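### 3.2 What stays on the tray

I went into this part of the study thinking leftovers were mostly a food question, and I came out of it far more interested in the wrappers and napkins! Constanza Bravo and I sorted 200 tray returns from the Gaete canteen into 2 piles – "food only" and "mixed" – and the mixed pile won easily. People seem to treat the tray as one big plate, so a snack wrapper and a wadded napkin end up right beside the dishes (I do this too, I'm afraid). Crumbs were the other headache, and we gave up on weighing any that had landed on the table. In January we'll try again at Misten, with a separate bin for paper.

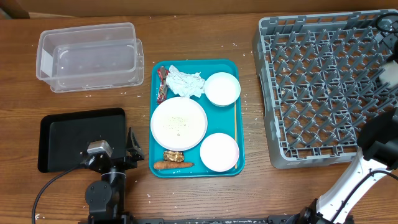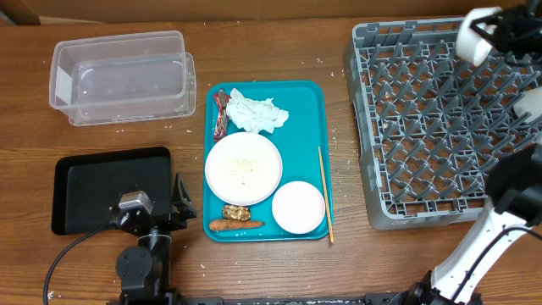

**Figure 2.** Mixed returns on a teal tray: crumpled wrapper and napkin alongside the dishes, with crumbs on the tabletop.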